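Re: [grorkstead-residents] Partner visa fees and the new language rule

Lauri Koskela wrote:

> Does anyone on the list know whether the proposed English requirement
> for partner visas would apply to people who have already lodged?
> We put Julla's application in back in December and have heard nothing
> but the automatic receipt. My sister reckons we'll have to start over
> and pay again. Also, is it worth paying an agent at this point or
> should we just sit tight? I don't want to poke the bear.
>
> Lauri

Hi Lauri, and hi all,

Sorry for the slow reply, I wanted to read the discussion paper properly first and it's a slog (80 pages, and the good bits are all in the footnotes). I'm not a lawyer or an agent, just someone who has been through this with my own husband and now can't stop reading about it!
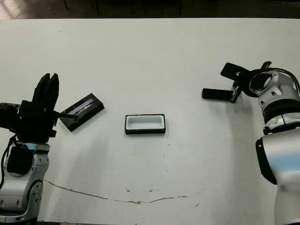
Oona Oksanen

So, on your main question. The way I read it, anything already lodged stays under the old rules, and the language part would come in at the second stage for people who apply after the start date. I'd still want that in writing before I slept soundly. The paper says "intended" a lot, and we've all seen what happens to intended. But your sister's idea that you'd have to start over and pay again isn't in there anywhere that I could find, and I did go looking.

What bothers me more is the waiting. Veikko Rissanen put our MP's office on the spot about processing times at the online forum, and the answer was that it depends on the complexity of the case. Well, ours was two people, one lease and a joint bank account, and we waited 477 days. Sointu Koivisto's came through in 342 and she thought that was terrible. I don't see how a language test speeds any of this up. If the government wants people to learn English (fair enough, it made a huge difference to us) then put the money into evening classes. The one in Grorkstead had a waiting list even before everything shut, and the nearest one after that is out at Vanhove, where you can't get home by bus after class.

On agents: we rang Eltard and they quoted us $400 just to look over a file that was already in. They were perfectly nice about it, but they told us up front they couldn't hurry anything along. I'd keep the money unless you get a letter you don't understand. And you won't be poking any bears by adding documents, we uploaded new stuff every couple of months and it did us no harm.
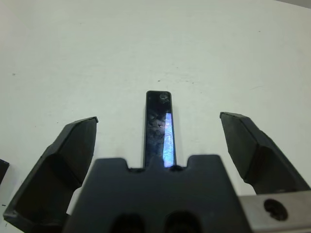 The submissions are the other thing I wanted to raise. They close at the end of August 2020 and anyone can send one, you don't need to be a citizen and you don't need to write it like a lawyer. Half a page is fine. Say who you are, how long you've waited, and what the change would mean for your household. If typing isn't your thing, you can talk it through and have somebody else write it down for you. Anything that records will do, your phone or whatever slim black thing is lying on the table with one little round bit near the end, and then email the sound file to me and I'll type it up word for word. I did this for Kaisu Koskela's neighbours last time there was an inquiry and they read really well, much better than the stiff form letters. Please don't use a form letter if you can help it, they get lumped together and counted as one.

Lauri, one more thing for you and Julla. Check that the receipt has the right spelling of both names and the right street address. Ours had the old unit number and we only noticed when a request for police checks went to the people who'd moved in after us. There's an online form for corrections and it's free.

I'll put my own draft up on the list once I've cut out the ranting. If anyone has a copy of what the MP's office sent round after the forum, could you forward it? Mine seems to have gone missing.

Cheers,
Oona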